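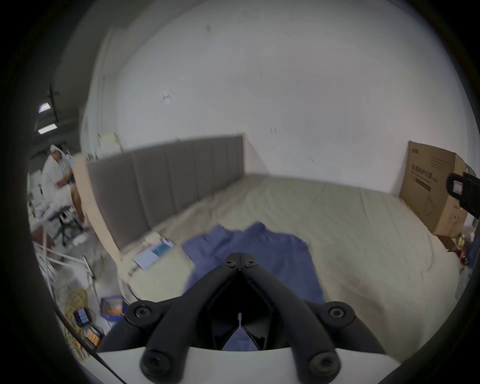
Pinza de mano sobre una prenda azul, lista para empezar una toma.

Notas para la charla del club Gramatum
Martes, 10 de noviembre de 2020
Duración: 28 minutos más preguntas. Habla Lieven Dijkstra; Ashley Mottram pasa las diapositivas y contesta lo de electrónica.

Diapositiva 1. Quiénes somos y qué hacemos

Saludar y presentar a Ashley. Decir que somos un club de estudiantes y que el proyecto se llama Turketti. Empezó en julio con una pregunta de clase: si un brazo pequeño puede aprender a recoger ropa de una cama mirando cómo lo hacemos nosotros con una pinza en la mano.

Dejar la foto puesta mientras hablo. Señalar los dos dedos negros y el punto donde se juntan, encima de la tela. Lo que graba la cámara es eso: la pinza, la prenda y todo lo que hay detrás. La persona que mueve la pinza tiene que aprender a trabajar con dos dedos, y al principio cuesta. Contar que en mi primera tarde solté la misma camiseta cuatro veces seguidas.

No entrar todavía en el entrenamiento. Si preguntan, viene en la 4.

Diapositiva 2. La tarea

La tarea completa es coger una prenda de la cama, estirarla, doblarla por la mitad y dejarla en una esquina. Suena corta. La dividimos en cuatro partes y hasta ahora solo tenemos bien grabadas las dos primeras.

Cifras para decir despacio: 177 tomas grabadas, 65 descartadas. Explicar por qué tiramos tantas:
– la mano libre entra en el plano y toca la tela
– la pinza se cierra en vacío y la persona sigue como si nada
– la toma empieza antes de que la prenda esté colocada

Las descartadas las guardamos en una carpeta aparte. Ashley quiere usarlas para que el programa reconozca un agarre fallido. Yo tengo dudas, y se puede decir en público que en esto no estamos de acuerdo.

Diapositiva 3. Por qué grabamos con la cama llena de cosas

Pausa antes de pasar. Preguntar al público cómo tienen la cama en casa.

Las primeras tomas las hicimos con la sábana lisa y una sola prenda en el centro. El programa aprendió a ir al centro. Cuando pusimos una camiseta a un lado, el brazo fue al centro igual y cerró la pinza sobre la sábana. Enseñar el gesto con la mano.

Bosman, el equipo del otro grupo, nos dijo que ellos habían tenido el mismo problema con cajas en una mesa y que lo arreglaron moviendo todo entre tomas. Lo copiamos. Ahora dejamos objetos que no tienen nada que ver con la tarea. En la foto hay un refresco tumbado, fruta amarilla, un mando de juego entre cables y una caja grande contra la pared. Leer solo esos, no hace falta más. La prenda azul está abajo a la izquierda, medio metida debajo del dedo de la pinza.

Comentar también los cables negros sobre la sábana. Son finos, oscuros y largos, y al programa le cuesta distinguirlos de un pliegue o de un cordón.

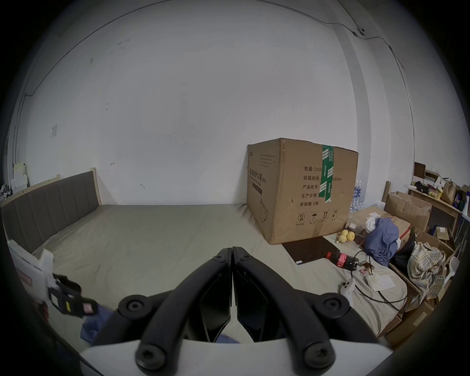

Diapositiva 4. De las tomas al movimiento

Esta es la parte técnica. Seis minutos como mucho.

El programa de entrenamiento lo llamamos Drevik. Recibe los vídeos y la apertura de la pinza en cada instante, y devuelve el siguiente movimiento. No usamos medidas de la tela ni un modelo de cómo se dobla. Si alguien de primero pregunta qué significa esto, decir que el programa imita y que todo lo que sabe sale de las tomas.

Mencionar el fallo del reloj. Durante dos semanas el vídeo y la apertura de la pinza iban desfasados y el brazo cerraba tarde. Lo encontró Ashley pasando una toma a mano, fotograma a fotograma. Aquí le cedo la palabra, dos minutos.

Volver a tomar la palabra con la gráfica de errores. La gráfica baja mucho al principio y luego se queda plana. No prometer nada sobre cuándo volverá a bajar.

Diapositiva 5. Trabajar con dos pinzas

Estirar una prenda con una sola pinza se puede hacer arrastrándola, pero se arruga por el otro lado. Por eso pasamos a dos. Avisar de que esta parte es la más nueva y de que los resultados son pocos.
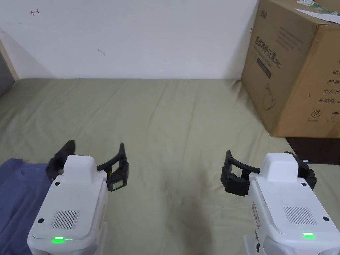

La coordinación entre izquierda y derecha es lo que más tiempo nos quita ahora. Cuando una pinza tira antes que la otra, la prenda gira y hay que repetir. Antes de cada toma seguimos una lista corta, y la primera línea es mirar las luces: las dos unidades tienen que estar en verde, como están en la foto. La segunda es mirar la sábana. Aquí tiene pliegues por todas partes y los dejamos, para que el programa no cuente siempre con una superficie lisa. La tercera es decir en voz alta quién empieza – parece poca cosa, pero desde que lo hacemos se pierden menos tomas.

Diapositiva 6. Qué falta

Grabar las dos partes que quedan, doblar y dejar en la esquina. Probar con toallas y con algo de manga larga. Cambiar de habitación, porque todo lo que tenemos está hecho en la misma.

Pedir gente. No hace falta saber programar para hacer tomas. Ashley tiene la hoja de turnos y la deja en la mesa de la entrada al terminar.

Turno de preguntas. Si preguntan por el precio de las piezas, remitir a Ashley.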